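How to Clear a Craft Table Without Losing the Afternoon

Last updated 23/05/2023
11 comments | 900 shares

Every craft table becomes a lost-property office if you let it. Mine took one rainy October. You need a tray, three cups and the willpower not to start a new project halfway through.

1. Pull everything to where you can see it. Do not sort yet. Sorting early is how I ended up with a drawer labeled "Other Other."

2. Tools go first. A cordless screwdriver takes up more room than it deserves, and the bit goes back in its case — not in your pocket, which is where mine live.
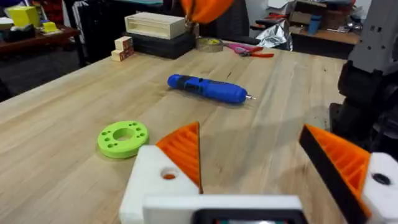
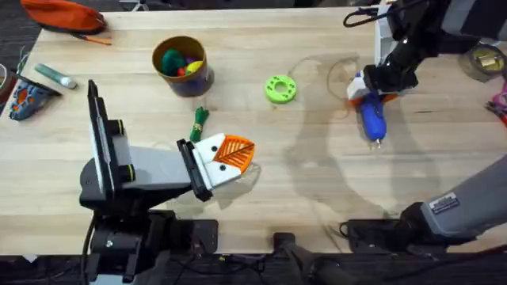

3. Soft stuff next. Pom-poms belong in a cup, where they will stay until someone sneezes. Bundles of strands get a tie in the middle and lie flat.

4. Now the mystery parts. Rings, washers, anything with holes in it that you printed or bought for a reason you no longer recall. Give them one jar. When the jar is full, something leaves.

5. Pencils and tubes go in the zip pouch. Check that the caps are on first. I lost a good pouch to teal, and I still bring it up at dinner.

Wipe the wood along the grain with a barely damp cloth and let it dry before you put anything back.

Related
Oiling a Butcher-Block Top
Felt Leaves for Beginners, by Ffion Skyrme
What to Keep in a Zip Pouch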